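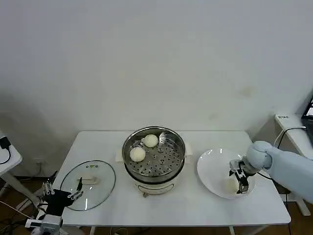

Call for participants: home food texture panel, Falville

Brundanico is recruiting adults for a consumer panel on the texture of plain starchy foods: bread, rolls, steamed buns, rice, noodles and boiled potatoes. The panel starts in November and is run from the Hirvonen building in Falville. Up to 200 people will be enrolled. Previous experience in tasting or food work is not required.

Study code: Drunivent
Study lead: Olanrewaju Nnaji
Notice posted: 8 May 2025

Purpose
The study compares how people describe softness, stickiness, dryness and chew in foods with little flavor of their own. Existing word lists for these qualities were mostly written by trained assessors. Drunivent will build a list from the words used by people who buy and eat the foods at home.

What participants do
Participants attend two sessions at the Hirvonen building and keep a short food diary at home between them. At each session, samples are served one at a time in an individual booth. You chew the sample, write down the words that come to mind, and mark a set of line scales on a tablet. Water and unsalted crackers are provided. Samples may be swallowed or spat out; a covered cup is supplied.

The diary is completed on paper. Each entry records the food, how it was cooked or reheated, how long it stood before it was eaten, and the texture in your own words. Brand and price are not needed. Spelling and handwriting are not assessed, and short entries are fine.

Who can take part
Applicants must be adults living in Falville or able to travel there at their own expense. They must eat wheat products regularly and be able to read and write in English. Dentures, crowns and bridges are accepted. Please state them on the form.

You cannot take part if you have celiac disease, a wheat, egg, milk or soy allergy, or a swallowing disorder, or if you have dental work scheduled during the study period. Employees of Brundanico and members of their households are also excluded.

Before each session
Do not eat, smoke or chew gum for 2 hours before your appointment. Plain water is allowed. Do not wear perfume or scented hand cream. Late arrivals cannot be seated once serving has started.
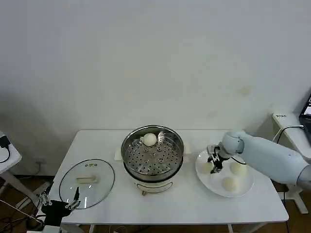

Tiina Valtonen asked whether reheated food counts for the diary, as most of what she eats on weekdays was cooked the night before. It does. Enter the reheating method in the second column and leave the first cooking method in place. Food bought ready to eat is entered as "bought," with the reheating method if there was one.

Payment
Participants who complete both sessions and return the diary receive $297 by bank transfer. Participants who attend the first session only are paid a partial amount, stated in the consent form. Travel and parking are not reimbursed.

Data
Names and bank details are stored separately from responses. Diary text may be quoted in reports without a name. You may withdraw at any point before the data set is closed, and your entries will then be deleted.

How to apply
Request a screening form from the Hirvonen front desk, in person or by mail, quoting "Drunivent." Return it in the envelope supplied. Forms are processed in order of receipt, and applicants who pass screening are sent a consent form and a choice of appointment times. Unsuccessful applicants are notified by mail.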